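Nitetus student project: final report

Learning to close and open a lid with one wrist camera

Authors: Matúš Trnka, Tadhg Cronin
Supervisor: Zdislava Charvát
Machala teaching laboratory

1. What we wanted to find out

In our laboratory most of the tasks for the robot arm are of the type "take this, put it there". A cube is moved, a cup is moved. These tasks are good for learning, but they do not say much about objects which have a moving part. For the Nitetus project we were asked to choose one household object with a hinge and to study if a policy learned from demonstrations can handle it. We chose a bread box with a roll-top lid. The base is cream plastic and the lid is brown and translucent, and it turns on two small round pivots at the ends.

Our question was narrow. When the policy gets only the picture of the wrist camera, how often does it fail, compared with a policy which also gets the picture of a fixed camera? Earlier work in our group (the report of Miloslav Danko) used two cameras for everything and did not test them separately.

2. Task

The task has three stages. The arm opens the lid, puts a red cube into the box, and closes the lid. A trial counts as a success only when all three are done without a human touching anything. We also wrote down the stage in which each failed trial stopped, and this part was in the end more useful for us than the success rate.
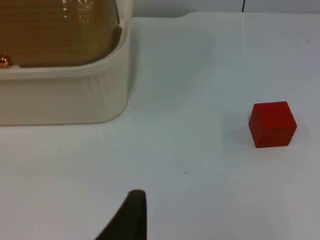 The cube was put by hand at a new position before each demonstration. We marked the allowed area on a paper plan and not on the table, so that the policy could not learn to look for the marks. The box itself was moved by at most 5 cm from its home position, and it was never turned. This is a limitation, and we return to it in section 6.

3. Collecting the demonstrations

We recorded 30 demonstrations of the full task with the Tromo hand controller. Tadhg made one half and I made the other half. In June we compared our recordings and saw that we open the lid differently: he pushes the edge with the tip of the finger, and I go lower and lift. For a person both ways are easy. For a policy that tries to imitate both, this is a difficulty, as it may start with one movement and continue with the other.

We decided to repeat my half in his style. It cost us two afternoons. The old recordings are still on the laboratory disk in the folder "lift", if a later student wants to study the mixed case.

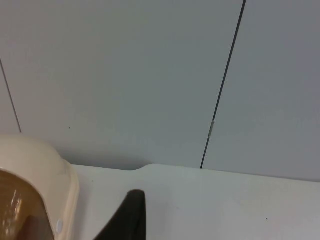
Each recording has the joint positions, the opening of the gripper and both camera streams. The streams are stored together, so the policy with one camera and the policy with two cameras learn from exactly the same movements. Before the training we cut the waiting time at the start of each recording. We did not change the colours or the brightness.

4. Training

Both policies use the same network and were trained for 1000 epochs on the Tivix computer of the laboratory. The only difference is the input. We did not search for better settings for each policy, as we had no time for it, and Ms Charvát advised us to keep everything equal. It is possible that the wrist-only policy would be better with other settings.

The wrist camera has a problem that we should explain. It is near to the box during almost the whole task, and a part of the box is often outside of its view. When the arm turns away towards the cube, the camera may lose most of the box. The policy has no memory longer than a few steps, so at this moment it cannot know if the lid is open. The fixed camera does not move and it sees the base and the two ends of the lid in most positions of the arm. The top of the open lid is higher than its view, but both pivots stay visible. 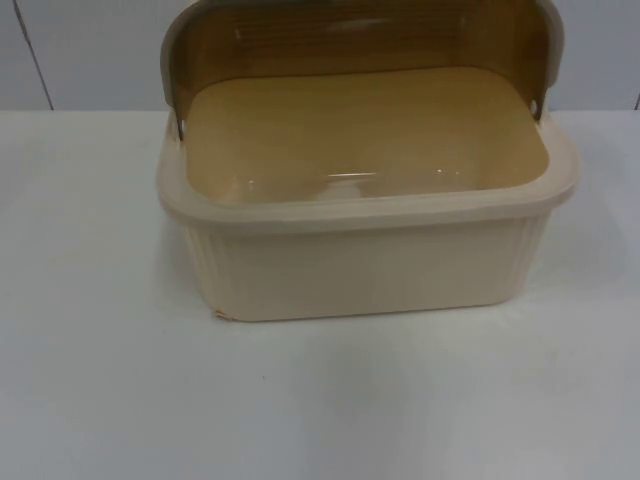

Page last changed: Friday, July 7, 2023

5. Results

We made 20 trials with each policy, with the same list of cube positions for both.

Two cameras: all trials succeeded except three. One stopped in the opening stage and two in the closing stage. The cube was never dropped outside of the box.

Wrist camera only: nine trials succeeded. Of the failed ones, two stopped in the opening stage, one at the cube, and eight in the closing stage.

The difference is mainly in the last stage. After the cube was released, the wrist-only policy often moved back along the side of the box and then stopped in the air, or it made small movements forward and back until the time limit. In three of the eight trials it began to open the lid again although the lid was already open. We think the policy confused the view after the release with the view at the start. From the side, near the rim, these two views are quite similar – the same cream rim, the same brown surface with white reflections.

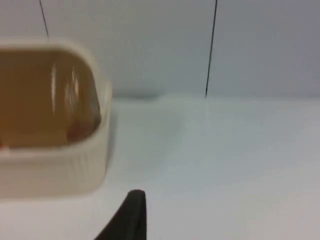 To check this idea we made a small extra test. We took the frames from the moment after the release and the frames from the start, and we asked a simple classifier to say which was which. With the fixed camera it made no mistake on the recordings which we kept aside. With the wrist camera it was wrong in five cases, and all of them were frames where the camera was low and near to the right side of the box. The test is small and we do not want to say too much from it, but it agrees with what we saw in the trials.

The reflections are a second possible reason. The plastic is shiny, the lamps are overhead, and the bright streaks change their place with each movement of the camera. Heikki Riihimäki suggested covering the lamps with paper. We did not do it, as then the demonstrations and the trials would have different light.

6. Limitations and what could be done next

The box was not turned, we used one box only, and the number of trials is small. The wall and the table were the same all the time. We also did not test a policy with the fixed camera alone, and looking back we should have done it, because now we cannot say if the wrist camera helps at all in this task. Perhaps it helps only for the cube.

For the next group we would suggest giving the policy one more number as input, the stage of the task, even if it is set by hand at first. If the wrist-only policy then closes the lid well, our explanation is probably right. If it still stops in the air, the reason must be somewhere else, maybe in the way we demonstrated the closing, which was slower at the end of each recording session than at the beginning.

7. Division of work

Matúš Trnka: recordings, training, classifier test, sections 1 to 5. Tadhg Cronin: recordings, trials, protocol of failures, section 6 and corrections of the English. We thank Ms Charvát for reading two earlier versions of this text.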